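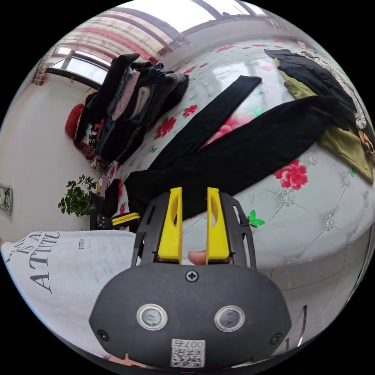
Guides > Bedroom > Folding on the bed

Ciltton Laundry Questions

Do I need a folding board?
No. I used a Sikus board for 30 days and my pants came out the same as they do on a bedspread. A bed is wide, it's the right height, and you own one.

Won't a quilted spread leave marks?
People claim so. Black pants laid over tufting for a few minutes have never come up dimpled for me. Leave them overnight under a stack and I make no promises.

What about lint on black clothes?
This complaint I believe. White bedding sheds, whatever the label says. Shake the spread out first and keep a brush handy.

Is it worth lining up the legs before folding?
Yes, seam to seam. Skip the "3-second fold." Dario Greco sent me a video of it and I still ended up with a twisted knee.

Should I roll them instead?
Rolling is supposed to save space. My drawer shut no easier. Fold in half, then in thirds, and put them away before someone wants to go to bed.

Filed under: Laundry, Folding, Doubtful Advice

Contact Folke Sandberg | © Ciltton | Back to top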